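Pedside Materials Room Extends Hours and Adopts New Rules for Paper and Foam

The Pedside Center in Clorutberg will keep its materials room open until 8 p.m. on two evenings a week beginning in February, the center's management has announced. The extension follows a review of how donated paper, foam and packaging are received, sorted and given out to schools and residents.

The materials room supplies clean leftover goods for craft, model making and classroom use at no charge. It is located on the ground floor of the center, with its entrance on Zepeda Street. Until now it has closed at 5 p.m., an hour that teachers and working parents had repeatedly described as too early.

"The requests we receive in writing are nearly all about the closing time," said Hülya Güler, director of the center. "We considered opening earlier in the day as well, but the delivery door is in use in the morning and the two activities do not fit together in that corridor."

The additional hours will be paid for with a grant of $3,810 from the center's own program fund. The amount covers evening staffing and a set of labels and dividers for the sorting area. It does not cover new shelving, which was requested by the staff last year and remains under consideration.

Under the revised rules, paper will be divided by size before it is divided by color. Full sheets and pads will go directly to the shelves. Strips and offcuts wider than a hand will be placed in flat trays. Smaller scraps, which were previously discarded at the end of each session, will be kept by color and offered for collage and mosaic work. Paper that is coated, glued or printed on both sides will continue to be accepted, but in a separate tray.

Foam will be accepted in blocks, strips and tubes, provided that it is clean and does not shed. Crumbling foam and loose packing beads will be refused at the door. Empty containers with lids are welcome if they have been washed and dried, and labels need not be removed. The center will not accept containers that have held paint, fuel or cleaning products.

Iker Lozano, who coordinates the room, said the change in the treatment of small scraps was the one most often asked for by teachers of younger children. A piece of paper too small for a drawing is often the right size for a leaf, a roof tile or a fish scale, he said, and cutting such pieces from new sheets takes up a large part of a lesson.

The center currently serves 13 schools in Clorutberg and the neighboring districts. Each school may collect one prepared box per term, in addition to whatever its teachers choose from the shelves in person. Requests for prepared boxes must be submitted at least 12 days before collection, and should state the age of the students and the kind of work planned. Boxes not collected within one week will be returned to the shelves.

Werkex, a packaging firm with a warehouse in the town, will remain the room's largest single donor of foam and cardboard. Melquiades Valdovinos, the firm's site manager, confirmed that deliveries would continue once a month and that cut pieces would in future be bundled by thickness before they leave the warehouse. The arrangement is renewed annually.

Two further changes concern visitors. Children under 14 must be accompanied by an adult in the evening hours, although they may continue to attend supervised afternoon sessions on their own. Visitors will also be asked to sign in at the desk and to note in general terms what they have taken. The center stated that this information will be used only to decide which materials to request from donors.

Gunārs Avotiņš, a retired bookbinder who teaches the center's introductory paper course, will hold a short session on storage during the first week of evening opening. Subjects will include keeping rolled paper from creasing, flattening curled sheets under weight, and telling the direction of the grain. The session requires no registration. Participants are asked to bring one sheet or roll that has given them trouble.

The cutting machines in the adjoining print room are not included in the new schedule and will continue to be available only by appointment. Hand tools, including scissors, bone folders and steel rulers, may be borrowed at the desk in exchange for a library card or other identification.

Donations can be left at the Zepeda Street entrance during opening hours. The center asks that nothing be left outside the door overnight. Questions about large donations should be directed to Hermenegildo Villalobos at the front office, who also arranges collection from businesses within the town limits.

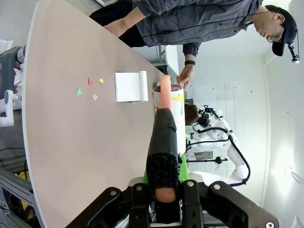
Sorting by color will be carried out at the table, before any material goes back to the shelves. Staff will begin with the smallest paper, such as the red, yellow, green and peach scraps lying near a white pad, and place each color in its own tray. Rolls and pads will be set aside for the paper shelves, and foam, including longer pieces like the salmon-pink one beside the white container, will be moved to the foam bins at the end of the session. Containers with lids will be checked for cleanliness and shelved last. The full list of accepted materials is available at the front office and will be posted beside the entrance before the new hours take effect.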